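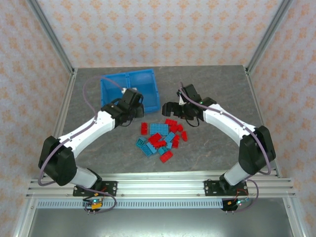 Orange-peach on pale cream: repeating patterned wallpaper with a gray, stone-look tabletop.

FOR IMMEDIATE RELEASE
19/07/2025

Grarus Wallcoverings Opens a Pattern Lending Library and Brings Back Its Evening Paperhanging Classes

QUINTANILLA – Grarus Wallcoverings, the family-run paper and paint shop on Mill Street, is delighted to announce that its new Pattern Lending Library is open to anyone in town who has ever stood in a hallway holding a tiny paper square up to the wall and wondered what on earth the whole room would look like. Customers can now borrow full-width lengths of wallpaper, take them home, tape them up, live with them through a few mornings and evenings, and bring them back when they have made up their minds (or when they have decided to start all over again, and that is perfectly fine too).

The library opens with 80 patterns, from small sprigs and plain stripes to the big, generous repeats that many of our customers remember from a grandmother's dining room. Each length comes rolled in a cardboard tube with a card telling you the width, the repeat, how the pattern matches from one strip to the next, and which paste we would use ourselves. Borrowing is free with a Grarus account, and an account costs nothing to set up. You may keep up to three lengths at a time for 18 days.

"People used to come in with a photo of their sofa and go home with a sample the size of a playing card, and I always felt a little sorry for them," said Soledad Brannigan, owner of Grarus Wallcoverings. "A large pattern needs room to breathe. You have to see it go up past the light switch and over toward the window before you know whether you love it. I have papered my own front room four times, so I speak from experience, and my husband will gladly tell you about every one of them."

Warm colors have been asked for more than anything else this past year, Brannigan added, especially peach, apricot and soft rust on a cream ground. After a long stretch of cool white walls it has been a real pleasure to see those rolls going out the door again. Customers with gray counters or gray floors often worry that a warm paper will fight with them, and the staff are always happy to lay a length out on the big table so that you can bring in your tile or your paint chip and look at them together by the window.

Along with the library, the shop is bringing back its evening classes, last held in the old Jatum Building before the roof work began there. They will now meet upstairs at Mill Street, where there is better light and, we are pleased to say, a working coffee maker. Tobias Pettigrew will be teaching once again. He has been hanging paper for 40 years and still uses the brush he started with.

"Everybody thinks the corners will be the hard part," Pettigrew said. "Corners are fine. Take your time measuring, drop a plumb line before your first strip, and don't trust the door frame to be straight. Old houses lean every which way, and the ones around here lean more than most. If we can get folks comfortable with that on the first night, the rest is just paste and patience, and we have a good time."

The beginner course runs for four evenings and covers stripping old paper, filling and sizing a wall, hanging and matching, and trimming around windows and outlets. A separate single evening on ceilings is planned for those who feel brave. The fee for the beginner course is $30, with paste, practice paper and the loan of tools included. Please wear something you don't mind getting sticky, and bring a pair of reading glasses if you use them, as the pencil marks can be faint.

Readers who already have leftover rolls in the attic are warmly invited to bring them in. Hazel Tillman, who looks after the library shelves, is glad to take full or part rolls in clean condition, and odd pieces will go into the scrap drawer by the front counter for lining drawers, covering books and papering dollhouses.

To reserve a library pattern or sign up for a class, stop by the front counter or call the shop during opening hours and ask for Hazel. Class places are held once the fee is paid.

About Grarus Wallcoverings
Grarus Wallcoverings sells wallpaper, paint, paste and decorating tools from its shop on Mill Street in Quintanilla, and offers home measuring visits throughout the town and out as far as Storner.

Press contact: Mavis Kowalczyk, Grarus Wallcoverings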